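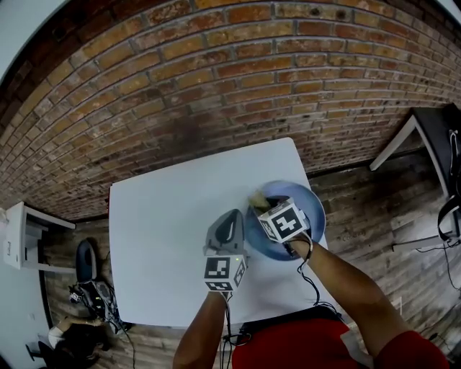 4.3 Recording a two-gripper episode

Applies to: Vovumik handheld gripper pair, Drastent recorder software
Last revised: Apr 2, 2024

Section 4.2 must be finished before any episode is recorded. If the head camera has been removed or re-seated after calibration, repeat 4.2 from step 1.

4.3.1 Preparing the table

1. Use a table with a plain, matte top. White or light gray is preferred. Glossy tops throw reflections that the tracker can mistake for marker edges.

2. Clear the table of everything that is not listed on the task card.

3. Place the task objects within reach of both arms. The card gives the starting zone for each object but not an exact spot. Change the spot from one episode to the next.

4. Put on the head camera and look down at the table. In the Drastent preview, all four table edges should be visible while you stand in your working position.

Note: Straight lines near the border of the preview look curved. This is normal for the wide lens and is corrected during export.

4.3.2 Fitting the grippers

1. Pick up the left gripper, then the right. The marker cube must point back toward your body and the jaws toward the table.

2. Run each cable back along the forearm and gather the slack at the waist. Leave enough length to reach the far side of the table with a straight arm.

3. Open and close each gripper fully. The jaw width readings in Drastent should follow without a visible delay.

4. Check that both cubes show as TRACKED in the status bar.

CAUTION: Do not let a cable cross the face of a marker cube. A thin cable is enough to break up the pattern, and the pose may jump without raising a warning.

CAUTION: Do not lift a gripper by its cube. If a cube is knocked or twisted, stop and repeat 4.2.

4.3.3 Recording

1. Rest both grippers on the tabletop with the jaws open. Hold still until the recorder beeps.

2. Carry out the task at an even pace. Keep the jaws in view of the head camera when closing on an object.

3. For one-handed tasks, such as picking up food from a plate, keep the idle gripper resting on the table and in view. The idle arm is recorded as well, and its stillness is part of the example.

4. When closing on soft items, stop as soon as the item is held. Crushed items must be replaced before the next episode.

5. Return both grippers to the table and press the pedal to end the episode.

6. Mark the episode KEEP, RETRY or DISCARD. A missed grasp that you corrected within the same episode may be kept – mark it KEEP and add the tag "recovery".

Note: An episode with a tracking gap longer than 2 seconds is flagged automatically and left out of the export. The raw file is stored until you delete it.

4.3.4 Messages

Code 49: Cube lost. Turn the wrist until at least one full face points at the head camera. If the message stays, wipe the cube with a dry cloth.

Code 351: Jaw reading out of range. Close the gripper fully, then open it. If the code returns, reconnect the cable.

Go to Section 4.4 for naming and exporting episodes.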